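[flistska-residents] Re: CCTV appeal, lock-up break-ins behind Yagi

Sorry for the slow reply all, been on earlies. Answers to the stuff that came up overnight, in no order.

On 18th June, Elspeth Cruickshank wrote:

> Has anyone heard back from the police about the garages? I rang the
> non-emergency number twice and was given a reference the second time
> but no name to go with it. My neighbour's door was forced the same
> night as the two by the Yagi car park and she was told it was being
> treated as separate, which seems daft to me. She lost a strimmer, both
> bikes and a box of her late husband's tools. It's the tools she minds.
>
> Also is it true they want footage from before midnight as well? The
> poster in the Zatby window only says "early hours".
>
> Elspeth

Yes, true. Poster is wrong, or out of date anyway. The officer I spoke to wants anything from 10pm onwards, because a white van was seen going round the loop road slowly with no lights. Could be nothing. Could be someone lost. But if your doorbell or dashcam points anywhere near the loop, don't let it overwrite. Most of them only keep 5 days unless you pay, so save it tonight pls.

Don't put clips on the Facebook group. Asked specifically. Somebody has already posted a lad's face from the Zatby forecourt and he was buying milk. His mum is understandably livid.

Separate crime numbers - asked about this too. Each door gets its own number but the same officer has all of them now, so Elspeth, your neighbour should ring again, give hers and ask for it to be linked. She should also send a list of the tools, with any marks or initials. They check the second hand places and the car boot at Irkonow. One of the April thefts was sorted that way, a generator, still had the owner's postcode on it in paint pen.

What's gone so far, that I know of:

Bikes, adult, one green one black
Strimmer, petrol
Tool box, old, plus the tools
Pressure washer
Fishing gear, the owner says worth 400 but no receipts

If yours isn't there tell me AND the police, not just me. I am not the police.

Locks. The hasps on those doors are rubbish, they come off with a crowbar in seconds. Irkonow do a closed shackle padlock and a proper plate, 80 for the pair fitted if enough of us go in together. I've got a few names, need more. The landlord says he won't contribute but won't object either, make of that what you will.

Lighting: reported again. The column by the end block has been out since April. Council say it's on the list.

Leaflets are going out this week to the whole estate, 2000 of them, so if you can do your own stair or the one next to it shout. Collect from mine after six. The newsletter is going in the same envelope, usual stuff, bin dates and the recipe page.

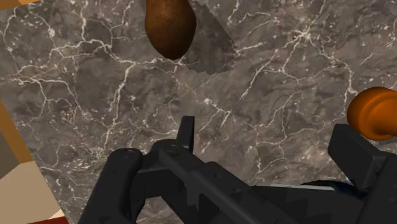 Picture: computer render

Deadline for anything else in the newsletter is tomorrow lunchtime, nothing long, there's half a page left and the allotment lot have asked for most of it.

Last thing, the meeting. The officer can come but only for the first half hour so we'll do the break-ins first and parking after. Please can we stick to that, last time we spent the whole slot on the Flistska Court barrier and she had to go before anyone asked about patrols. If you can't make it and have a question for her send it to me off list, not reply all.

Elspeth will you tell your neighbour I'll give her a lift if she wants to come. Front room of the Yagi, side door, the main one will be locked.

Right, got to go, bus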